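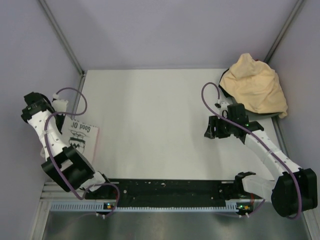
Figure 4.1 A white work surface with cream-yellow fabric at one side.

Chapter 4
Woven Cloth: Grain, Width, and Weight

Every woven cloth is made of two sets of yarns that cross at right angles. The warp runs the length of the piece. The weft runs from side to side and turns back at each edge, and the firm edge it makes is called the selvage. Most of what a cutter needs to know about a cloth can be worked out from these two sets of yarns.

Warp yarns are held tight on the loom, so they are usually spun stronger and stretch less. For this reason garment pieces are normally cut with their long side parallel to the warp. A trouser leg cut off grain will twist toward the inside seam after a few washes, and pressing will not fix it.

We use cookies to improve your reading experience. Accept all | Manage settings

Weight is given in grams per square meter. To find it, cut a square that measures 10 centimeters on each side, weigh it, and multiply by 100. Shirt cloth is light. Heavy canvas can reach 800 grams or more — too thick for many household machines once it is folded at a seam.

The exercises in this chapter follow one order at the Clikenthorpe mill, which wove a plain cotton for the furniture maker Hägglund. The order was for 2000 meters. After washing, the mill measured a sample again and found that it had shrunk along the warp but hardly at all across the weft. Section 4.3 shows how to calculate the loss and how much extra cloth to weave.

4.1 Finding the Grain

If the selvage is still on the cloth, the warp runs parallel to it. If it has been cut away, pull the cloth gently in both directions. The direction that gives less is usually the warp.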